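Packaged dry snacks

Packaged dry snacks are baked, fried or roasted foods sold in sealed wrappers and eaten without preparation. The group includes crackers, biscuits, coated nuts, roasted beans, rice puffs and chips.
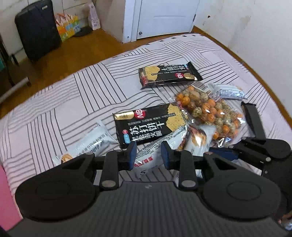 Packaged dry snacks share a low moisture content, which lets them keep for months at room temperature while the seal is unbroken. They are usually divided by how they are made, with baked goods on one side and nuts, seeds and legumes on the other. Both groups are often bought together and kept in the same cupboard or drawer. Soda crackers, called 苏打饼干 in Chinese, are commonly sold in opaque printed wrappers, such as the black package with the red round logo, while coated peanuts are often sold in clear plastic so that the color of the shells can be seen, in this case orange and a speckled beige-green. The two kinds of wrapper affect how the food should be stored.

Soda crackers

A soda cracker is a thin, crisp cracker made from wheat flour, fat, salt, yeast and baking soda. The dough is left to ferment, and the baking soda is added later to offset the acid the yeast has made. The dough is then rolled, folded into layers and cut. Small holes, known as docker holes, are pressed through each piece before baking. They let steam out and keep the cracker from puffing into a single large bubble.

The Chinese word 饼干 (bǐnggān) covers both sweet biscuits and savory crackers. American English separates the two, using "cookie" for most sweet kinds and "cracker" for most savory ones. Imported packages may carry either "biscuit" or "cracker" in their English text, depending on the maker. Common flavorings for soda crackers include scallion, sesame, seaweed and milk. Some are lightly sweetened.

Soda crackers are eaten plain, with soup, or with a spread. In East Asia they are also made into sandwiches with a filling of soft nougat, a sweet sold widely in Taiwan.

Coated peanuts

Coated peanuts are whole peanuts covered with a shell of flour or starch and then roasted or fried. The nuts are tumbled in a rotating pan while syrup and flour are added in turns, so that the coating builds up in thin layers. Salt, sugar, soy sauce, chili and powdered seaweed are common seasonings. The color of the shell comes from the seasoning, from added coloring or from browning during cooking, and a mixed bag may hold more than one flavor.

Known regional forms include the Mexican cacahuate japonés, which has a hard, brown shell flavored with soy sauce, and the Indian masala peanut, coated in spiced chickpea flour. Coated peanuts should not be confused with candied peanuts, which are covered in sugar alone.

Packaging

Crackers break easily and are packed in snug wrappers, often with a plastic tray or smaller sealed portions inside. Opaque film slows the spoiling of fats, as light speeds up the reactions that turn them rancid. Foil or metalized layers also hold back air and moisture.

Clear bags give less protection from light. Nuts are high in fat and can turn rancid, and bags kept on an open shelf tend to lose quality sooner than bags kept in a closed cabinet. Some makers flush the bag with nitrogen before sealing.

The label normally gives the ingredients, the net weight and a date. In some countries the date is the day of manufacture, printed next to a shelf life in months, so the buyer has to work out the last day of use. A barcode identifies the product at the register but does not usually record its age.

Storage at home

Unopened packages keep best in a cool, dry place away from the stove. Once opened, crackers take up moisture from the air and soften. They can be moved to a tin or a jar with a tight lid, or the wrapper can be folded down and clipped. Softened plain crackers can be crisped again in a low oven for a few minutes and left to cool before they are put away.

Opened nuts can be kept in the refrigerator in a sealed container. A bitter or paint-like smell is a sign of rancid fat, and nuts in that state are thrown out. Crackers and strongly seasoned nuts are better kept apart, as crackers pick up odors.

Sorting a mixed supply is easier when all of it is laid out on a flat surface, such as a table or a bed, with the date labels turned up. Packages with the earliest dates are returned to the front of the shelf. Heavy bags are placed beneath or beside crackers and never on top of them.

Allergens

Soda crackers contain wheat and may contain milk, soy or sesame. Coated peanuts contain peanuts and, in most recipes, wheat. Soy sauce used in the seasoning is another source of both soy and wheat. Food moved out of its original package should be relabeled, with the ingredient list kept if anyone in the household has an allergy.

See also: Hardtack; Oyster cracker; Rice cracker; Trail mix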